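Pre-screening checks, Sturonach Picture House
December, by the Sturonach front of house desk
2 min read

1. Exits clear, both sides. Pass.
2. Seats: 119 checked. Row F has 4 loose arms, tape off until fixed.
3. Aisle lights. Pass, one dim near the back.
4. Extinguishers in date. Pass.
5. Sound level, trailer reel. Too loud on the left, turned down to 70.

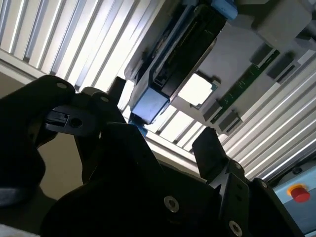 6. Projection booth door. Closer is slow, Murthy to adjust before the 7 pm thriller.
7. Foyer mat. Corner lifting, replace.

Recent
Kilotley: film club listings
Review: The Plikholm Line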